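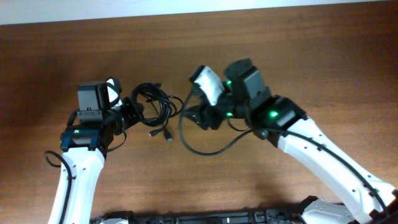
Liste de discussion « Ateliers et préparation » — message de mars, 18 h
Par l'équipe conditionnement, site de Zestham

Objet : Re: les câbles, et ce qu'on devient

Le 6, un collègue de Kekana écrivait :
> Chez nous la direction parle d'automatiser la mise en boucle des
> câbles et la mise en sachet. On nous a dit deux bras sur une table,
> rien de plus. Est-ce que ceux qui l'ont déjà peuvent raconter comment
> ça se passe pour les gens ? Les chiffres, on les a eus en réunion.

Bonsoir à tous, et bonsoir à toi en particulier,

Je réponds avec un peu de retard et sans doute trop longuement, vous me connaissez. Les deux bras, nous les avons depuis l'automne, montés sur leur socle noir au bord d'une table en bois, celle où l'on triait les notices avant. Ils prennent les cordons Graltix, les petits noirs, et c'est à peu près tout ce qu'on leur demande pour l'instant.

Avant, nous étions 6 au poste câbles. Une bonne journée, c'était 2000 cordons pour toute l'équipe, enroulés, attachés, glissés dans le sachet, et le soir on le sentait dans les pouces (deux collègues ont porté une attelle tout un hiver). Aujourd'hui nous sommes quatre à ce poste, les deux autres sont passés au contrôle des retours, un à sa demande et l'autre un peu moins, je préfère le dire franchement. Personne n'a perdu son contrat, mais la prime de cadence a disparu avec la cadence, et il a fallu trois réunions pour en récupérer une partie. Demandez ce point par écrit avant le démarrage !

Le travail lui-même a changé de nature. On prépare les bacs, on surveille, on reprend à la main ce qui s'est emmêlé. Un câble, c'est mou, ça garde la forme qu'il avait dans le carton, et les pinces s'y perdent encore facilement. Au début on reprenait 40 cordons sur 100, maintenant c'est bien moins, mais les jours de carton froid on y revient vite. Ce qui fatigue, c'est l'attention : regarder une machine hésiter pendant deux heures use autrement que d'enrouler soi-même en bavardant. Nous avons obtenu de tourner toutes les heures et je vous le conseille vivement.

Et puis il y a le bavardage, justement — il nous manque. On a rapproché les tables, ça aide. Si quelqu'un passe par ici, la porte est ouverte et le café aussi. Je viendrai vous chercher à la gare avec la vieille Skoda du service.

Bien amicalement à toutes et à tous, et bon courage pour les réunions

Commentaires (3)

> Merci pour la franchise sur la prime. Chez nous elle a été oubliée et on court encore après.

> Vous faites aussi les cordons longs ou seulement les courts ?

> Seulement les courts. Pour les longs, on continue à la main et personne ne s'en plaint.

Contact de la liste | © Ateliers et préparation | Haut de page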